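Ticket: Werkon ERP / Figueroa clinical connector
Subject: Supply charges posting twice to general ledger after connector update
Opened: Oct 2, 2020
Priority: High
Assigned to: Otis Ambrose
Customer: Wurnico (residential care, multi-site)
Status: Closed

Reported problem

Customer finance team reports that dietary and housekeeping supply charges from the clinical system are posting twice to the general ledger. Patient billing is not affected. Trial balance for August was clean before the period was reopened for late invoices. Duplicates carry different journal numbers but the same source document ID.

Environment

Werkon finance module, on-premises, single company database with one dimension per site. Figueroa connector running as a Windows service. Middleware queue is Ninen. Nightly batch plus an on-demand sync button in the purchasing workspace.

Initial checks

Exported the posted journals for the affected period and matched on source document ID. 163 documents have two postings. All belong to item groups DIET and HSKP. No duplicates in PHARM or LINEN.

Checked number sequences. Continuous, no gaps, no manual override.

Checked the queue. Each affected document was delivered once by the clinical system and read twice by the connector, 16 minutes apart. The second read always follows an acknowledgment timeout.

Asked the customer for the item record of one affected document, including attachments. Item is DIET tableware, unit of measure EA, posting profile set to expense on receipt.
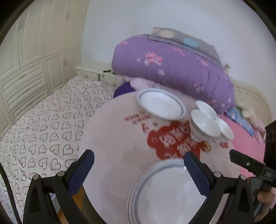 Group DIET: plates and bowls.

Item record itself is valid. Posting profile matches the other DIET items. Ruled out master data as the cause.

Analysis

The connector update changed the default acknowledgment timeout on the queue. Messages in PHARM and LINEN are small and are acknowledged well inside the limit. DIET and HSKP messages carry item attachments inline, and the largest take longer to write to the document store than the timeout allows. The queue releases the message and the connector picks it up again.

Duplicate detection should have stopped the second posting. It compares the external reference field on the journal header. On the customer's system that field is overwritten by a local extension that adds the site code and a time stamp, so the two references never match.

Reproduced in the test company with a 4,000 KB attachment. Two journals posted. Removed the attachment and resent under a new document ID. One journal posted.

Resolution

1. Stopped the connector service and let the queue drain.
2. Set AckTimeoutSeconds to 600 in the connector configuration file.
3. Set AttachmentMode to Reference. Attachments now go to the document store in a separate job and no longer hold up the financial message.
4. Moved duplicate detection to the source document ID, which the local extension does not touch.
5. Restarted the service and resent the test message with the attachment. One journal posted.
6. Generated reversing entries for the second journal in each pair. Customer controller reviewed and approved before posting.

Follow-up

Nightly batch completed without timeouts. Customer reran the trial balance by site and confirmed that supply expense agrees with the purchasing subledger.

Customer asked if the time stamp in the external reference has to be removed. It does not. The field is free text as far as the connector is concerned after step 4. If the extension is ever changed to write to the source document ID, duplicate detection will fail again. Note added to the customer's configuration record.

Timeout default reported to the connector team as a separate defect. This ticket closed with customer agreement.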